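Vendevex Opens Orders for Maswood Sorting Kit

Jollurness, 01/08/2025 – Vendevex today announced general availability of Maswood, a practice kit for robot arms that pick mixed items from a full basket and place them through colored openings.
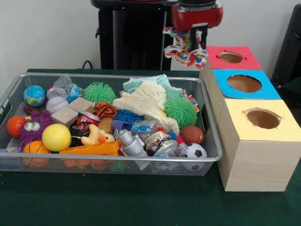
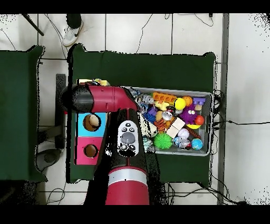
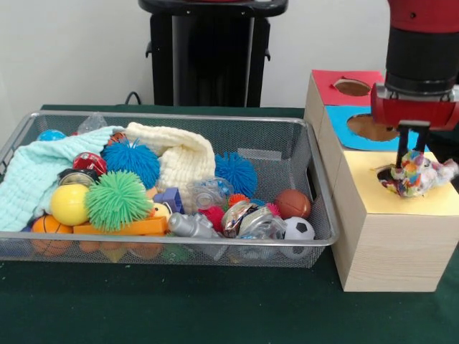
Kit Contents and Pricing

Maswood pairs a basket of soft, hard, and crinkled items with boxes topped in colored card. Buyers may set their own rules for which items go to which color. Replacement card tops ship in packs of 96 and can be changed by hand.

The kit is priced at $469, or $701 with a second basket and spare boxes. The arm and gripper are sold separately. The first 80 orders will ship from the company's Bermúdez warehouse, with remaining orders to follow in December.

Schools and research labs may request a loan kit for a period of four weeks – return shipping is included.

Recent Releases
Vendevex Extends Warranty on Grippers
Maswood Setup Guide Now in Spanish
Vendevex Moves Service Desk to Jollurness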